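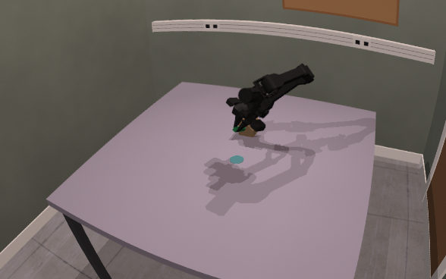

Debt consolidation loans are sold as a fresh start, and we get more mail about them than about anything else. We're wary of them. Most of the questions below come from people who have already had an offer and want to know if the numbers hold up. Before you read on, get every statement you have and spread them out on a table, a big one if you own such a thing, and write down each balance and each rate. Lenders would prefer you looked only at the monthly payment.

Filed under: Borrowing > Loans & Debt > Your Questions
14 comments

Will one loan cost me less than several debts?

Maybe. A lower rate over a much longer term can easily cost more. Ask for the total amount repaid, in writing, and compare it with what you'd pay by carrying on as you are. If the salesperson keeps steering you back to "what you'll save each month," be suspicious.

What is an origination fee?

Money the lender keeps for making the loan. On an $8,000 loan with a 10 percent fee, $800 is gone before you see a cent, and you normally pay interest on it too. Check whether the amount you're quoted is before or after the fee.

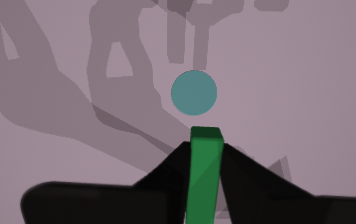
Some lenders fold the fee into the rate and advertise "no fees." Fine, but look at the APR and see where it went.

I was told I'm "pre-approved." Am I?

Probably not in the way you think. It usually means you passed a first screening. The rate can change once they pull your full credit report.

Should I put my house up to get a better rate?

We'd think very hard about it. Credit card debt is unsecured. Tie it to your home and a missed payment becomes a much bigger problem. Reader Nadja Aebischer wrote to us in May about an offer that would have cut her payment by $100 a month. It also ran for 15 years. She turned it down.

Does it hurt my credit score?

The application can knock it down a little. Running the cards back up afterward does far more damage, and plenty of borrowers do exactly that.

Answers checked by Vinzenz Kuster
Shares: 388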